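Chapter 6
Colouring Hair: What Goes On Under the Brush

I ruined my first head of hair in January, in my second week at the Golleo salon. It belonged to my cousin, who has nearly forgiven me. I'd mixed the colour beautifully and put it on neatly – and I hadn't once asked what was already in her hair!
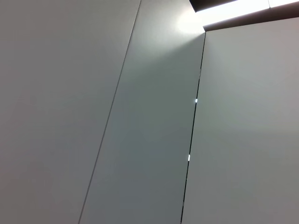

So we'll start with that question. Permanent colour needs an alkali to lift the cuticle (the outer layer, which you met in Chapter 2) and peroxide to set the colour going inside. Old dye changes how all of this behaves, and fresh colour won't reliably lighten it. My teacher, Rosaura Huaranga, used to make us write down a client's last two years of colouring before we were allowed near a bowl.

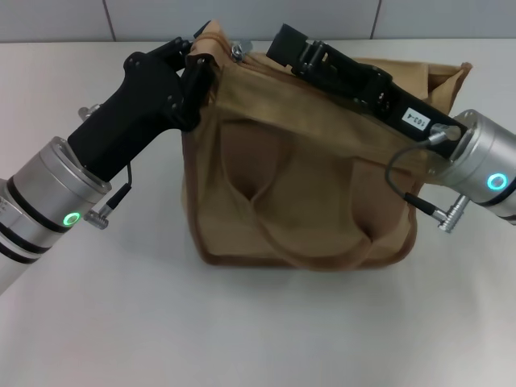
She was fierce about strand tests too, and I've caught the habit. Snip a few hairs from underneath, coat them, time them, rinse, dry, and look at them by a window. You'll do your own in the first practical, using the record sheet at the back of the chapter. Bring a dark towel, and please read the section on patch testing before you open a single tube.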